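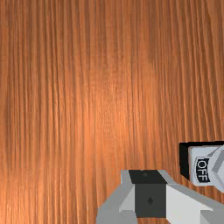 Corinne Baptiste
Project Lead, Mallet Study, Weltham

Progress report to the Suvum Fund
June 19, 2022

The Mallet Study looks at how the body holds on to water as we age, and in particular how well the kidneys of people over 60 respond when they go a night without drinking. Your grant has been paying for it since January, and I'm delighted with how much we have to report!

Recruitment

We set out to enroll 60 people for the first round and ended up with 64. Most came through the walking clubs in Weltham, where word got around faster than any of our posters did. Five have since dropped out, two of them after starting new blood pressure tablets that would have affected the results. Everyone else has finished both overnight visits.

Samples

We now have 3445 urine and blood samples logged, counting the duplicates. The Vunel freezer unit gave us a bad week in the spring when its alarm kept going off at a perfectly safe temperature, but the sensor was replaced and no samples were lost. Each urine sample is tested for concentration the same morning. The blood samples go in batches for the hormone test, which measures the signal from the brain that tells the kidneys to save water. That test is slow, and we are 11 batches in, with the rest booked for the summer.

What we are seeing

It's early, and please don't quote this part yet, but the pattern is a lovely one. Older volunteers seem to release plenty of the hormone overnight. Their kidneys just don't answer it as strongly as we expected, so the morning urine stays more dilute. Thirst is a separate story. Nearly 26 percent of the group told us they didn't feel thirsty at all in the morning, even when their blood results showed they were short of water (I had guessed half that).

Changes to the plan

We have added a short questionnaire on salt in the diet. Several people mentioned cutting it out completely, and we would be foolish to ignore it. The second visit now starts an hour earlier so that people can get home for lunch.

Spending

We are slightly under on travel and slightly over on lab supplies, mostly tubes and gloves, which have gone up in price. I'd like to move the travel money across if you are happy with that. No extra funds are needed.

Next steps

The remaining hormone batches come first, then the comparison with our younger group, who are being invited now. A full table of results will go in the next report, along with the answers on salt.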